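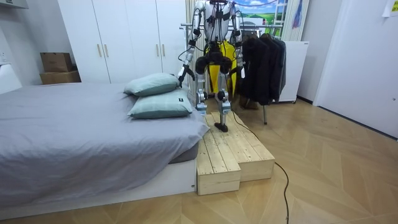 Offene Halle bei Plurarell in Irnden, Sonntag, 10 Uhr

Der Einlass war für 10 Uhr angekündigt, um zehn vor zehn stand die Tür offen. Plurarell baut Laufplattformen und betreibt in Irnden eine Versuchshalle, in der Wohnräume in Originalgröße aufgebaut sind: Küche, Flur, Schlafzimmer. Einmal im Jahr, meist im April, darf man hinein. Ich war vor zwei Jahren schon einmal dort, damals gab es einen Arm auf einem Rollwagen und viel Folienvortrag. Diesmal war der Folienanteil kurz und der Vorführanteil lang.

Mich interessierte vor allem das Schlafzimmer. Die Küche kennt man inzwischen von jedem Hersteller: Tasse greifen, Tasse abstellen, Schublade auf, Schublade zu. Treppensteigen auf engem Raum neben weichen Gegenständen sieht man deutlich seltener.

Der Aufbau

Zwei Stufen aus unbehandeltem Kiefernholz am Fußende eines niedrigen Bettes, dahinter Kleiderschrank und Garderobenständer mit Jacken, Fischgrätparkett. Die Stufen sind nicht gleich: Die untere ist ein schmaler Kasten direkt am Bett, die obere eine breitere Plattform, nach hinten versetzt. Eine genormte Treppe wäre für die Regelung einfacher. Ebuka Adeyemi, bei Plurarell für die Gangregelung zuständig, erklärte, dass man die ungleiche Form absichtlich gewählt habe. Ein Fußpunktplaner, der sich auf konstante Auftrittstiefe verlässt, fällt an dieser Stelle sofort auf.

Die Maschine hört intern auf den Namen Karimi. Zwei Arme, schwarze Greifer, Rumpf aus silbernen Metallplatten, die Leitungen laufen in losen Schlaufen außen am Rumpf entlang. Hübsch ist das nicht, aber man kommt im Servicefall überall heran. Versorgt wurde sie während der gesamten Vorführung über ein Kabel am Boden. Akkubetrieb ist vorgesehen, wurde aber nicht gezeigt.

Einige Daten, so wie sie auf dem Aushang am Eingang standen:

Regeltakt der Gelenke: 1000 Hz
Maximale Stufenhöhe laut Hersteller: 17 cm
Spitzenleistung je Hüftantrieb: 700 W

Die Fußgelenke sind bei diesem Modell passiv gedämpft. Der Fuß selbst ist eine flache schwarze Platte. Auf meine Frage nach Kraftsensorik in der Sohle hieß es, der Kontakt werde aus den Motorströmen geschätzt. Das spart Bauteile, verlangt aber ein gutes Reibungsmodell der Getriebe. Wie oft dieses nachidentifiziert werden muss, konnte oder wollte man mir nicht sagen.

Der Ablauf

Jeder Durchgang begann mit einem Stand vor den Stufen. Dann Gewichtsverlagerung, Schwungbein anheben, aufsetzen, kurze Pause, Last übernehmen. Die Pause nach dem Aufsetzen ist mit bloßem Auge gut zu erkennen. Adeyemi nannte sie Kontaktbestätigung: Solange die Schätzung nicht über der Schwelle liegt, bleibt der Schwerpunkt über dem Standbein. Wer flüssiges Gehen erwartet, wird enttäuscht sein. Wer schon einmal gesehen hat, wie eine Maschine dieser Größe eine Kante halb trifft und trotzdem belastet, findet die Pause angenehm.

Die Arme blieben beim Steigen weitgehend unten. Eine Ausgleichsbewegung war vorhanden, aber klein. Das liegt an der Umgebung: Auf der einen Seite das Bett, auf der anderen der Ständer mit den Jacken, die Armfreiheit ist entsprechend begrenzt. Textilien sind für die Kollisionserkennung ein unangenehmer Fall, weil sie nachgeben und lange keine nennenswerte Kraft erzeugen. In einem Durchgang streifte ein Unterarm eine Jacke. Die Maschine brach nicht ab, sondern setzte den Schritt zu Ende. Laut Adeyemi ist das so parametriert.

Im dritten Durchgang, den ich gesehen habe, stoppte der Ablauf auf der unteren Stufe. Ursache war eine Überschreitung der Lagetoleranz am Rumpf. Zustand eingefroren, Freigabe über das Bedienpult, langsames Absteigen rückwärts. Der Rückwärtsabstieg war für mich der beste Teil des Vormittags, er stand gar nicht auf dem Programm.

Kissen wurden an diesem Tag nicht gegriffen. Geplant ist, dass die Plattform später Bettzeug von der Stufe aus richtet, dafür fehlt bislang die Abstimmung zwischen Stand und Greifkraft. Die Greifer stammen von Bestora und werden in der Küche nebenan bereits benutzt.

Protokollierung

Ifeoma Sani betreut die Auswertung und hatte als Einzige einen Bildschirm mit Rohdaten offen. Sie zeigte die Verläufe der Kniemomente aus 127 Aufstiegen übereinandergelegt. Die Streuung beim ersten Schritt ist klein, beim zweiten deutlich größer. Ihre Erklärung: Fehler in der Aufsetzposition auf der unteren Stufe setzen sich beim Übergang auf die Plattform fort, eine Neuplanung dazwischen erfolgt bisher nur bei großer Abweichung. Ich hätte vermutet, dass man nach jedem Schritt neu plant. Das sei in Arbeit, der Planer brauche dafür noch zu lange.

Mitgenommen habe ich außerdem, dass die Holzstufen nicht am Boden verschraubt sind. Gleitet die Stufe unter Last, wird das als Störung in den Daten markiert und der Durchgang bleibt im Satz. Das halte ich für richtig, in Wohnungen ist ein Tritt auch selten verschraubt.

Offen geblieben

Zur Leistungsaufnahme im Mittel gab es keine Zahl. Ebenso wenig zur Temperatur der Hüftantriebe nach längerem Betrieb, obwohl zwischen den Durchgängen regelmäßig gewartet wurde. Die Kabelführung am Boden wäre einen eigenen Test wert: Ein Fuß auf der eigenen Leitung ist ein Fall, den ich gern im Fehlerkatalog sähe. Sani hat sich das notiert.

Parken ist hinter der Halle möglich, die Zufahrt ist schlecht ausgeschildert. Kaffee gab es bis 12 Uhr. Die Küchenvorführung habe ich nur zur Hälfte gesehen, dazu schreibe ich etwas, wenn mir Adeyemi das Datenblatt der Greifer geschickt hat.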